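Opening up the old tower again

09/10/2009

The desktop had been getting slow and loud since May, so I finally took the side panel off and laid the case down flat to have a proper look. I bought it secondhand from Rolard for $38, and apart from blowing some dust out I had never done any work inside it.

The panel came off without a fight. I put the screws in a jar lid so I wouldn't lose them, and then followed each cable from one end to the other before I unplugged anything. I would suggest doing the same. The black SATA cable makes a big loop over the motherboard on its way to the drive area, and it is easy to snag it with your hand when you are trying to get at the memory. 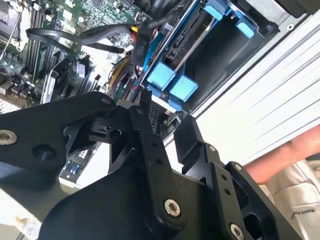
Memory slots, with the black SATA cable looping over the board toward the drives.

I had planned to add memory first. The store in Prandomdale had a pair of sticks from Bosavau that were supposed to run at 666, but the box had been opened and I left them there. I may order some instead. The slots are easy enough to reach with the case on its side.

The processor was the other thing on my list. Getting the heatsink off took more time than everything else put together, as the old paste had set hard. I twisted it a little each way until it let go, then lifted the metal frame on the socket and took the chip out. It is a small white square once you have it sitting in a holder, and I don't like leaving one loose on a table.

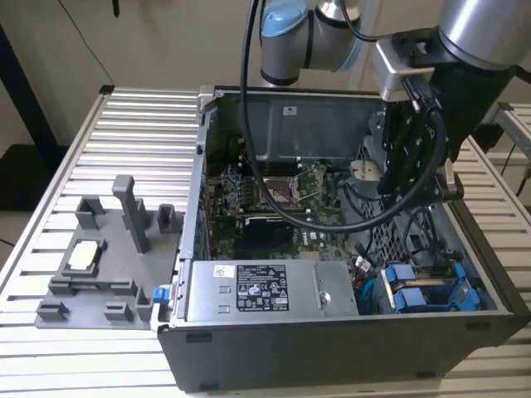

CPU socket empty, power supply and blue drive carriers still in place.

I left the power supply alone. It works, and the label on it has enough warnings to put me off. The drives can stay too. I do want to tie up the black cables at the lower right, which are bundled but still take up a lot of space.

Still to do: clean off the last of the paste, order a new fan (Siriwardena has one that goes up to 2000 rpm, and the 3000 one sounds too loud for a bedroom), and decide about the memory.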